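The **Tolidthorpe and Mitham Light Railway** was a narrow gauge line of 2 ft gauge, built to carry stone from the quarries at Tolidthorpe to the wharf at Mitham. It also carried passengers, though the company seems to have regarded this as a misfortune.

## Route

The line left Tolidthorpe behind the brewery and climbed for two miles to Prisier Summit, where trains stopped to let the engine recover. A siding there held 23 wagons. The company's rule book devoted a full page to the siding and one sentence to the brakes.

## Locomotives

Two tank engines worked the line, both supplied by the firm of Cui. The first, *Mitham*, was too heavy for the bridge at Mitham and spent its career at the other end. The second, *Prisier*, did most of the work and got very little of the paint.
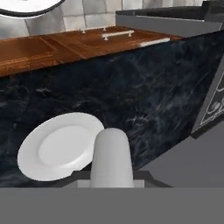

A former fireman told the local history society that *Prisier* steamed well enough on good coal, but that the company had never bought any. The society's account adds that lineside fences tended to disappear in cold weather.

## Closure and remains

Stone traffic moved to road trucks, and the last train ran in September with 400 people aboard, comfortably more than had traveled in the previous year. The track was lifted soon afterward. The summit siding survives under brambles, and the Mitham bridge now carries a footpath with a weight limit.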